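Two red bowls, then three

Apr 11, 2018

I have been buying the same red bowl for a while now. The first one was the large size, from Plasetti, and I got it in January when the old salad bowl split. It is plastic, it weighs almost nothing, and it goes in the dishwasher on the bottom rack even though the label says top. No warping so far.

After that I bought a smaller one for chips, and then another for the apples that used to roll around on the counter. The small ones cost 5 dollars each. Bartosz Sowa asked why I didn't get a different color. I like the red. It shows up well on pale wood and most of what I own is pale wood.

The little table is newer. It came from Stukwood, flat in a box, light wood top with thin black metal legs that angle outward. It took me 20 minutes to put together, and most of that was finding the right hex key. The legs screw into plates under the top. Check them again after a week or so, as one of mine had worked a bit loose. It is low, so don't buy it expecting a side table for a regular armchair. I tried it next to mine and had to lean over every time I wanted my coffee.

It does better as a riser. Set on top of a bigger table it gives you a second level, and you can slide flat things underneath, like mail or a cutting board. I put a bowl up there on the right side and left the other half clear for a mug.

The gray planter is from Prindley. It is square, a little narrower at the bottom, with a matte finish that picks up fingerprints if you've been cooking. The plant has filled out a lot and leans to one side, so I give it a quarter turn when I water it. I was going to move it to a bigger pot this month but haven't bought the soil.

Next thing is the big tabletop, which needs oil. There is a thin dark line near one corner that I want to look at first.
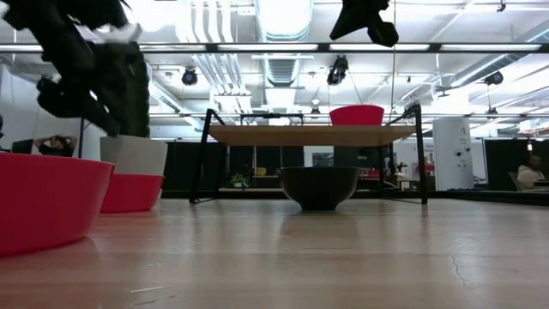

Red bowls, gray planter and the small table on the big one.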